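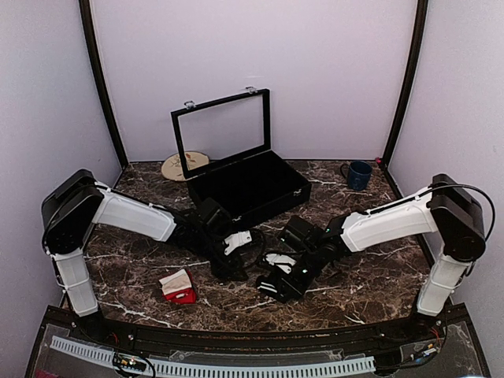 Cadi Maddocks is of the view that the operator should slow down well before the grippers come near the display case, and asked that this be recorded ahead of any figures. Her point is accepted. A hurried demonstration teaches the arms to hurry.

August, 4.40 pm. The Droltach set now holds 333 demonstrations given by remote control, against a target of 800. Luana Guerra led the afternoon session and set aside those in which the two arms were not moved together. They will be repeated – the written instructions already require it.

The mug is to remain at the right for the present task. Operators are reminded to rest between runs and to note the starting position of the case each time. Cadi's remark will be added to the operator guide under Bristo, section two.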